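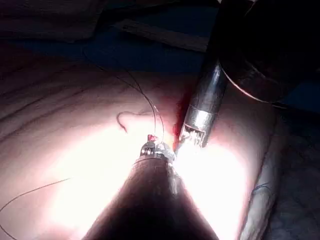

Pirside Releases Revised Setup and Care Procedure for Imik Suturing Bench Cell

WHITLOCK -- Pirside today released a revised setup, inspection and repair procedure for the Imik bench cell, the two-instrument robotic station used for suturing practice on soft tissue pads. The procedure replaces the existing operator sheet and the separate maintenance sheet with a single document. It applies to all Imik cells now in service and will ship with new cells from August.

The revision covers instrument mounting, jaw inspection, cable tension, pad placement, lighting and the wrist camera. Software settings are not changed, and no cell has to be returned to Pirside.

Instrument mounting

Both instruments are now mounted with the arms parked and the pad removed from the bench. The needle driver goes on first. The operator seats the shaft, turns the lock until it stops, and runs the wrist through its full range at low speed before the second instrument is fitted. The previous sheet allowed either order, and service records from the Mokham training site showed that fitting the grasper first left too little room to check the driver lock by hand.

After both instruments are mounted, the tips are brought together over a blank pad until the jaws are 3 millimeters apart. The gap is checked with the gauge supplied in the cell kit. If the gap reads differently on the approach from the left and from the right, the arm bases are out of register and must be aligned again before any thread is loaded.

Jaws and wrist

Jaws are inspected under magnification at the start of each working day. The operator looks for worn teeth, thread fibers around the pins and play in the wrist joint. Fibers are lifted out with a nylon pick. Metal picks, including those supplied with earlier kits, should be discarded, as they mark the tooth faces and the marks catch suture.

Cable tension in the wrist is measured every 50 hours of powered use. A wrist that fails the measurement is re-tensioned once. If it fails again at the next check, the instrument is replaced. Re-tensioning a second time is no longer permitted.

Each instrument has a service limit of 1,000 jaw closures under load, counted by the controller. At the limit the controller finishes the current stitch, parks the arm and asks for a new instrument. The count is stored in the instrument and moves with it from cell to cell.

Colored marking fluid should be wiped from the jaws and shaft at the end of each session using a lint-free cloth dampened with the supplied cleaner. Dried fluid inside the wrist stiffens the joint and gives a false reading in the tension check. Shafts must not be immersed.

Pad, drape and thread

The pad is placed on the drape with its long edge parallel to the bench rail and pressed flat by hand from the center outward. Pads with deep cuts in the work area are turned or discarded. Cut thread is cleared from the pad before homing. A loose strand under a jaw during homing shifts the zero position of the wrist, and the fault does not show until the first bite is taken.

Lighting and camera

The work light is set to 40 percent for pale pads. Higher settings wash out the pad surface next to the shafts in the wrist camera view and make dark thread harder to follow near the tips. The camera window is cleaned before the light is adjusted. Camera position is checked with both instruments in the working pose, and the opposing arm should be kept clear of the thread path as seen by the camera.

Field repair

Sites with a trained technician may now replace the instrument lock, the wrist camera cable and the base alignment pins on site. Arm joints and the drive unit remain factory repairs. Following any field repair, the gap check and the tension check are both repeated and the readings entered in the cell log.

Availability

The procedure is supplied at no charge to registered Imik sites as a printed booklet and as a file on the cell controller. Replacement nylon picks and gap gauges can be ordered through the Pirside parts desk in Whitlock. Sites holding the older sheets should remove them from the bench when the booklet arrives.

About Pirside

Pirside builds and services robotic bench cells for surgical skills training and instrument testing. The company is based in Whitlock and operates a service workshop in Mokham.

###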